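Trosum Two-Arm Bench Kit: Set-up Guide
Section 4. First sorting job

By now both arms should be bolted to their rail plates and the walls should be standing up without your help. If either of these is untrue, go back to Section 3. We'll wait.

The desk-tidy routine is the one we ship as standard. It asks the arms to pick up pens and put them away, a job most adults have been avoiding for years.

1. Switch off at the wall before touching any cable. The arms are not malicious, but they are punctual.

2. Check that each cable has enough slack for the full swing of its arm. A generous loop looks untidy and is correct. A neat, tight run will look very professional until the first time the wrist turns.

3. Stand your container near the back of the table, where both grippers can get to it.

4. Scatter a few pens and markers between the arms. Mix the colours and thicknesses, and don't line them up. Remo Thaler in our test lab lines them up every time and gets wonderful results that no customer has ever reproduced.

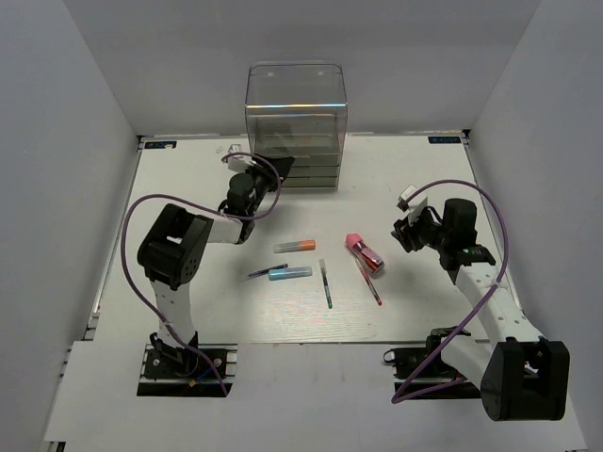 5. Keep every item at least 200 mm from the bases. The elbows need that space and won't ask for it politely.

6. Switch on, open the Pudetti control panel and choose Desk Tidy. Both arms will travel to their home positions. Keep your hands, sleeves and coffee outside the walls while they do.

7. Press Start. Leave the speed on 2 for the first run. Higher settings are available and you will find them without our encouragement.

CAUTION: Put the caps on all markers. The tabletop is white, and replacing it is not covered by the warranty. Order part 1229 and try to sound surprised.

NOTE: Fault 963 means a gripper has closed on nothing. Press Clear, move the item slightly and try again. If the fault returns with the item plainly between the fingers, recalibrate the wrist as described in Section 6.

NOTE: Very thin pens may take several attempts. Swearing at the arms has no effect on the grip force, which is adjusted under Settings, Gripper, Force.

To stop at any time, press the red button on the control box. Closing the laptop does not count.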